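4 min read
0 comments
12 shares

Devar bimanual data project: progress report to the Wavitz fund
17/05/2026
Prepared by Natalia Cuautle

This report covers the second stage of the grant. The purpose of the stage was to collect teleoperated examples of two-arm tabletop tasks, check them, and hand a first batch to the training group under Eustaquio Escobedo. The target in the work plan was 3000 accepted episodes by the end of September. We have recorded over 691 so far and the pace is picking up, but we are behind where the plan had us.

Most of the delay came at the start. The two arms did not agree on timing, and the gripper readings on one side arrived late compared with the camera images. Tetsuya Ebihara traced the problem to the logging software and rewrote that part. Everything recorded before the fix was thrown out – we did not try to repair it. The work plan had no time set aside for this and we should have included some.

Operators now work in sessions of 20 episodes, then stop and change over. Longer sessions were tried and dropped. The later episodes in them were slower and had more hesitation near the grasp, and Eustaquio's group asked us not to send that kind of data in quantity.

The current task family is pick and place with small household and toy items on a plain white table. One arm works near the container and the other handles the loose item. Start positions are changed by hand between episodes, and the item can be placed close to the gripper or well away from it.

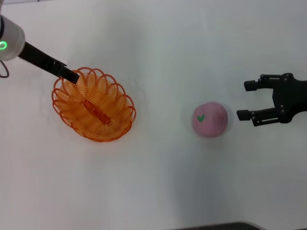
Round items have taken the most practice. A ball moves if one finger touches it before the other, and operators tend to close too early. Teresa Louro wrote a one-page guide on lining up the fingers before closing, and new operators now read it before their first session. Failed grasps are kept and labeled when the operator recovers within the same episode. If the item leaves the table, the episode is discarded.

Labeling is done by Montserrat Serrano with the Skondov review tool. Each episode gets a short text instruction, a success mark and a note on any recovery. There was a backlog of 16 sessions at the last check. We have moved one operator to labeling for half of each shift until it clears.

Spending is within the approved budget. The one change is that money set aside for a third workstation went to spare gripper pads and cables. Villalobos, our supplier, has quoted a long lead time on the workstation, and we would like to discuss moving that item to the next stage.

Next steps are to clear the labeling backlog, add soft items to the task set, and send the first batch to Eustaquio for a trial training run. We need a decision from Wavitz on the workstation before we place the order.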